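Let Young People Finish Their Sentence

Felista Swai
16 Jan 2024
3 min read

In December I was invited to sit on a panel in Skinddale with the title "What is wrong with the youth?" I am 70 years old, and I was the youngest person at the table. In the hall there were many students, and they listened to us for almost 86 minutes. Then the moderator gave them five minutes for questions.

I have thought about those five minutes since then. One girl stood up and started to ask why the reading room in her district closes before the schools do. She could not finish. A gentleman from the panel told her that his generation read by a kerosene lamp and did not complain. People clapped for him. She sat down.

I respect the kerosene lamp. I also read by one. But it was no answer to her question, and I was sorry that I kept quiet.

We older people say often that the young do not read, do not think and do not respect. Some of them do not, this is true. When I was 30 I also had strong opinions on subjects I had never studied, and I said them loudly in the tea shop in Trakia. The tea shop forgot them by evening. A telephone keeps them for years, and so we judge these young people by words that in our case were lost.

What I would like to see is simple. Let the next meeting give half of its time to the people it is about. Let them have seats at the table and put their names on the program – also the ones who speak badly or are shy.

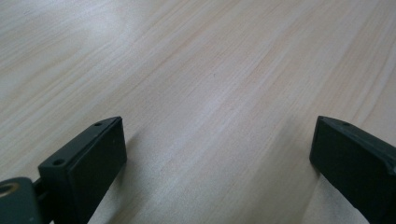 What a good argument needs

The debate club at Ernelon works in this way already. Before a member may reply, he must repeat the other person's point until that person agrees it is correct. It is slow, and the first evening I found it very tiring. But I noticed that I was listening, and I had to change my opinion about school fees in front of a boy of 16.

I have written to the organizers in Skinddale and asked them to find the girl and invite her again. If there are not enough chairs, she can have mine.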